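Skudarness refill kitchen opens its doors for a second season

April 27, 2025

The shared kitchen at Skudarness is open again, and it looks splendid! After a winter of painting, scrubbing and a good deal of arguing over shelves, the Entili refill scheme is back in its old rooms by the harbour, with a longer opening day and far more to choose from than last year.

The idea is as simple as ever. People bring the squeeze bottles, jars and tubs they already have at home, sort them at the table, rinse them out and fill them again with washing-up liquid, hand soap, vinegar or cooking oil. Anything past saving goes in the bin, and anything with life left in it goes home full. Last season 522 households took part, and between them they filled 1624 bottles, a figure that had everyone at the opening grinning (the first target, set when the scheme was still a handwritten notice in the ferry waiting room, was 786).

Sorting is the part that newcomers tend to enjoy most. Bottles arrive from all over, with labels in half a dozen languages, and there is a real pleasure in finding out what a thing once held and whether its cap still shuts properly. Food bottles are kept apart from cleaning bottles from the very start, and the two never share a brush. By mid-morning on opening day the talk had moved on to whose cap fitted whose bottle, and somebody had put the kettle on for a second time.

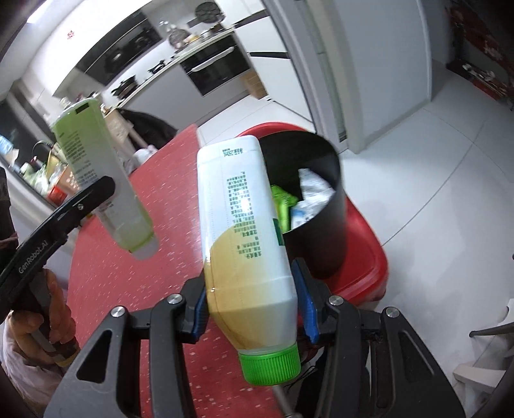
Can a bottle be used again if the label has come off?

Any bottle can be refilled with soap or cleaner as long as it is sound and gets a new label on the spot, but food refills are only done in bottles that still carry their original food label. Blank labels and pens are free at the sorting table.

The kitchen itself is still very much in use for cooking, and the soup lunches are staying, hurrah. They run alongside the refills from noon, and the money from them pays for soap and oil bought in large drums. This year's first soup was leek and potato with a lot of black pepper, and it had gone well before one o'clock.

New for this season is a swap shelf, paid for with a grant from the Litum fund. It takes clean, empty containers that are too good to throw out but no longer wanted, from spice jars up to five-litre cans. Pumps and spray heads are especially welcome, as they always run short. Please leave off anything that has held paint, petrol or garden chemicals.

The neighbouring village of Zindarau is so taken with the whole thing that it wants a refill day of its own. A trial is planned for July in the old net store, using spare drums and funnels from Skudarness, and if it goes well the two places hope to buy their soap together next year. The shared aim is more than 2000 refills by the end of the season, which sounds like a lot until you have seen the queue on a sunny morning.

Refills are paid for by weight and there is nothing to book. Bring bottles empty, with their caps on, and come early if you want soup.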